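Nevzat Çınar keeps the fault log for the two-armed table-clearing setup at Tilton, and he doesn't much like the word "incident." He'd rather say the left arm stopped when it shouldn't have, then moved when it shouldn't have.

"The first part is annoying," he says. "The second part is why I'm talking to you."

It happened in October, late in the morning. The arm froze over the table with error 2066 on the screen. The operator cleared the error, as the Clolden manual tells you to, and the arm swung back to its last target with no prompt. A technician had a hand near the gripper. She pulled it away in time.

Clolden, which supplies the control software, blamed a worn cable. Çınar isn't convinced.

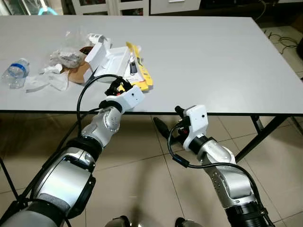 "We swapped the cable. Four days later, same code, same arm," he says. "So either we bought two bad cables or somebody wants it to be the cable."

His log for the season lists 922 runs, and he is careful about what that proves. Most were short, and plenty were stopped by hand. I mention that a Clolden brochure promises 2000 hours between faults. He laughs.

"Hours of what? Sitting there switched on? I've asked. I got the brochure again."

Clolden has since sent an update that asks for confirmation before the arm resumes. Çınar has installed it — and still makes people cut the power before they reach in. He has seen the prompt skipped once, he says, though he couldn't make it happen again.

Would he sign off on the setup for the Cumport site?

"No. They can ask me again when someone explains the code."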